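17 November 2021

# Drives, caddies, and a drawer full of tiny screws

I have reached the age where a person starts backing up things on purpose. It began with 2435 photos I was fairly sure lived in two places and, after an evening of looking, lived in one. That one was a drive I bought when I still thought "Enus" was a clever name for a computer. I have no memory of why. Possibly I had just given up on spelling Venus.

So Enus came out from under the desk, and the project for the month became: open the white case, get every drive out, find out what's on it, label it, put it back. I gave myself one weekend. I mention this so you can enjoy it.

The first thing I learned is that I own far too many drive caddies. I bought a bag of them years ago from a seller called Vandix, back when I was going to build a proper storage box and be the sort of man who says "the array." The array never happened. The caddies did. They've moved house with me twice, along with a coffee can of screws that fit nothing I own, and I would still defend both purchases in court.

If you've never lived with caddies, the idea is simple. The drive goes in the plastic frame, the frame goes in the bay, and you never have to lie on the floor with a screwdriver in your teeth again. In practice there is a way the frame wants to go in and a way you want it to go in, and you find out which is which by leaning on it. Please don't lean on it. I have a cracked one in the drawer as a keepsake.

My rules, worked out slowly and at some expense:

- Power off, cord out of the wall. The little light on the board is a liar, so wait a bit after that too.
- Hold the caddy by its frame and keep your thumbs off the gold contacts.
- Straight in, straight out. If it tips, stop and start over.
- Label the caddy as well as the drive. You will swap them. You will swear you didn't.
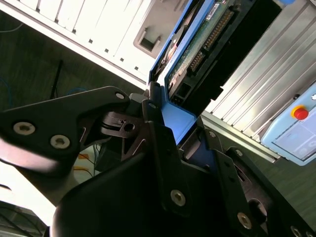 *Blue caddy at the bay, circuit board showing. Note the gold pins, and keep your thumbs to yourself.*

I've become fond of the blue ones. Everything else about the inside of a computer is black or gray or that shade of green you only see on circuit boards and hospital walls, and then there's one piece in the color of a kiddie pool. It makes it very hard to lose on the carpet. I have lost the black ones on the carpet, on the desk, and once in my own shirt pocket for most of a day.

Labels were the bigger fight. The printed ones on drives are tiny and are written for somebody who isn't me. My own system, from an earlier and more romantic period, was to name every drive after a writer and put the name on with masking tape. Masking tape does not last. Cervantes had lost his tape entirely and I only knew him by the noise he makes starting up, like a man clearing his throat before a long story. He turned out to hold 408 files called "untitled" and a tax folder I'd been missing since January.

The new system is boring. Number, year, what's on it, all in pencil on a paper label, because my last three markers dried up in the drawer with the screws. Pencil also lets me change my mind, and I changed it a lot. Drive 4 was "photos," then "photos and junk," and is now simply "junk (photos)."

The copying took forever. Each drive went onto a new one through a cheap dock from Nistus, and the progress bar liked to tell me there were 30 minutes left, and then 40, and then it would think about things for a while and settle on 30 again. I made a lot of soup. I cleaned the vent holes on the case with a dry paintbrush, which I recommend to anyone who would like to be depressed by dust. There are a great many vent holes and they were all doing their job, if their job was collecting sweater.

Everything's back in its bay now except one drive that I can't read and can't throw out. It sits on the bookshelf in its caddy with a label that says "?" – very neatly, in pencil. The photos live in three places. I checked this morning, and then I checked again after lunch, and I've written the locations on an index card, which I've put somewhere safe.

Next up is the box of cables. I opened the lid, saw a printer cord from a printer I have never owned, and closed it again.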